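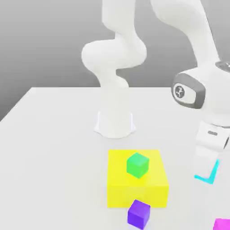 Chapter 11
Do Soil Additives Earn Their Price?

Walk into a garden store in July and you will find a shelf of products that promise bigger tomatoes. Most of them cite a trial. Few say how the trial was run, and this chapter asks you to be stubborn about that.

Take Pemedeck, a powder sold for raised beds. The leaflet says yields rose after one season at Wascombe. It does not say how many beds went untreated, or whether they got the same water. A wet spring can do a great deal for a tomato – with or without powder.

The Lachance plots were better planned. Growers there set out 200 plants, half of them treated, and drew lots for position. The gain was 2 percent. You may decide that is worth paying for. We doubt it.

We begin with the untreated bed, then turn to the larger Cillton trial and its 3,000 seedlings. Keep a pencil handy and check the sums, including ours.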